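1/24/24

**Pustley toy library to stay open two evenings a week**

Pustley toy library will keep its later opening hours after a trial that began in October brought in more families than expected. The library, in the old Veres shop on Mill Lane, had closed at 3pm every day for as long as it had been running, and parents who worked full time had asked for years for something later.

During the trial it stayed open until 7pm twice a week. Staff recorded 1,208 loans over that time, and 267 of them were made after 5pm. The library also signed up 111 new member families, most of them from the estates on the north side of town where the bus into the centre stops early.

Rozália Bodnár, who manages the library, said the evening sessions had a different feel from the daytime ones. "In the day it's mostly under-twos and grandparents," she said. "After five we get school-age children who know what they want. They go straight to the construction sets and the board games, and those shelves were looking a bit thin by Christmas."

Membership costs will not change. Families can borrow up to four items for three weeks, and renew once by phone or at the desk. Large items such as ride-on toys and play kitchens still have to be booked in advance, and can only be collected in the daytime – the back gate is locked at 4pm.

The extra hours will be paid for by a grant of £3,204 from Vuvora, the packaging firm on the Fuvex industrial estate. The money covers staffing and heating until the end of the summer holidays. Bodnár said she would apply to the town council for the autumn, and that she hoped to hear back before the schools broke up.

Part of the grant will also go on replacing sorting and stacking toys for younger children, which wear out faster than anything else in the collection. Blocks go missing, and sets that come back short are split up and used for play sessions in the library itself. 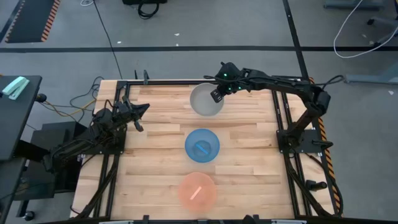
The library is asking members to check at home for missing pieces before the spring stocktake. Anything found can be posted through the door in an envelope, with no need to say which set it came from. There are no fines for lost parts, although a whole missing toy is charged at half its price.

Donations of toys in good condition are welcome during opening hours. The library cannot take soft toys, anything with a battery cover that doesn't screw shut, or jigsaws that haven't been checked. Baby walkers are not accepted either.

New members need to bring proof of address and can borrow on the same visit.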